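Doina Vidmar started printing ferns because of a wet ditch behind her first house in Greltilcombe. “It was full of them, and I had no money for wallpaper,” she says, laughing. “So I drew on the wall. My landlord was not pleased!”

She still draws every plant by hand before it goes anywhere near cloth. One notebook from last May holds nothing but fronds – curled ones, torn ones, a whole page of tips. She turns the pages quickly, then stops at a leaf she loves and forgets what she was saying. 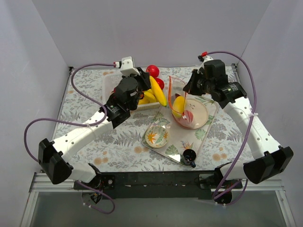 Gray fern fronds and tan-orange flowers on a white tablecloth.

Gray took her years to trust. “Everybody asks for green,” she says. “But put gray leaves under a plate of tomatoes and look at the tomatoes!” She mixes her colors in old jam jars and tests each one on scraps, which she pins to a line in the kitchen and looks at over breakfast.

Her teacher was Bujar Milošević, who ran a print shop in Arkusthorpe and had strong views on repeats. “He made me redo one pattern 10 times,” she says. “I could see a stripe in it where the flowers lined up, and he could see it from across the street.”

These days she is working on a seaweed design and is wonderfully stuck. The fronds keep coming out like feathers. “I may go with feathers,” she says, and reaches for a pencil.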